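衣類の長期保管に関する覚書

本稿は、当ブログにおいて前回取り上げた「繕いの記録」の続編にあたるものであり、家庭における衣類の保管、ならびに手放す際の判断基準について、筆者の見解を述べるものである。なお、記載内容は筆者個人の経験に基づくものであり、専門機関の指針に代わるものではない。

一 保管の前提

衣類の保管に関しては、収納用品の選定に議論が集中する傾向が見受けられる。しかしながら、筆者の経験に照らせば、保管の成否は収納以前の段階においてほぼ決するものと考えられる。着用後の衣類に残る皮脂は、直ちには目に見えないまま数か月を経て黄変を生じさせる。とりわけ襟および袖口については、外観上の汚れの有無にかかわらず、収納前に必ず洗濯を行うこととしている。

洗濯後の乾燥についても同様である。厚手の綿布は表面が乾いていても縫い代に湿気を残すことがあり、これを畳んで収納した場合、開封時に独特の臭気を伴うこととなる。筆者は一昨年の秋、この確認を怠り、上着一着を再度洗い直すこととなった。以来、乾燥の完了を確認した後、さらに一晩室内に置くことを通例としている。

二 畳み方について

畳み方には諸説あるが、筆者は折り目の位置を毎年変更する方法を採用している。同一箇所に折り目が重なると、その部分の繊維が弱り、色の褪せ方にも差が生じるためである。平らな布の上に衣類を広げ、縫い目を手で整えてから畳むという手順は、祖母の代より変わっていない。
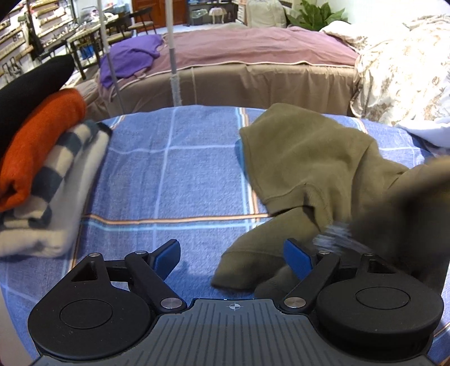
折り目を気にするくらいなら吊るしておけばよいのではないか、というのがチトラリ・オカンポ氏の意見であった。前回の記事に寄せられたものである。肩の形状が定まった上着については、筆者も同意するところである。ただし、編地および重量のある綿製品は、長期間吊るすことにより丈が伸びるおそれがあるため、当方では引き続き畳んで保管する方針としている。

三 防虫剤および容器

防虫剤については、異なる種類のものを併用しないことを原則とする。成分の組み合わせによっては薬剤が溶け、布地に染みを残す場合がある。購入時期の異なる製品が混在しやすいことから、筆者は9月の入れ替え時に残余分をすべて取り出し、同一の製品に統一している。また、防虫剤の成分は空気より重いものが多いため、衣類の下ではなく上に置く。

容器については、かつて「ビルカリ」という店舗において購入した蓋付きの箱を2個使用している。いずれも飾り気のない品であるが、蓋の閉まりが良く、今日まで不都合を生じていない。同店は既に閉店しており、追加の購入がかなわないことは遺憾である。

四 記録の作成

保管に際しては、簡易な台帳の作成を推奨する。筆者の台帳には、品名、入手時期、洗濯の方法および補修の履歴を記載している。現時点における記載件数は214件であり、この中には既に手放した品も含まれる。手放した品の記載を残すことには異論もあろうが、同種の品を重ねて購入することを防ぐ上で相応の効果が認められる。

五 手放す際の判断

最も判断の難しい事項がこれである。筆者は従来、3年間着用しなかった衣類を処分の対象としてきた。しかし、この基準を機械的に適用した結果、後に惜しまれる品を手放した例も存在する。父より譲り受けた作業着がそれであり、袖口の擦り切れを理由として処分したものの、現在であれば当て布により十分に補修が可能であったと思われる。

かかる経緯を踏まえ、現在は期間による判断に加え、一度広げて状態を確認し、補修の可否を検討した上で結論を出すこととしている。

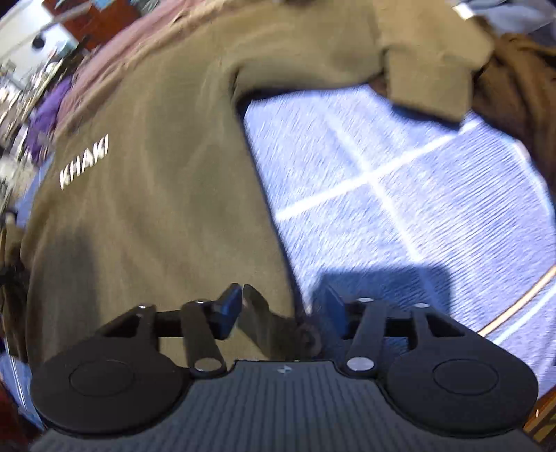 補修に費やす時間と布代を考えれば、結局は買い直したほうが安くつくはずだと、ガーダ・アウワド氏は指摘する。経費の面に限れば、この指摘は妥当である。昨年、筆者が当て布用の端切れに支出した額は2,000円であったが、これに作業の時間を加えれば、新品の価格を超える場合も少なくないであろう。

それでもなお補修を選択するのは、着慣れた衣類の布の柔らかさが、買い直しによっては得られないことによる。この点は合理性の問題というよりも嗜好の問題であり、読者各位に同様の対応を求める趣旨ではない。

六 今後の予定

次回は、木製ボタンの付け替えに用いる糸の選定について記載する予定である。蝋引き糸と通常の綿糸との比較を進めているところであるが、洗濯後の緩みについてなお確認を要するため、掲載までに若干の時間を頂戴したい。ご意見については、従前どおりコメント欄において受け付ける。

2025年6月29日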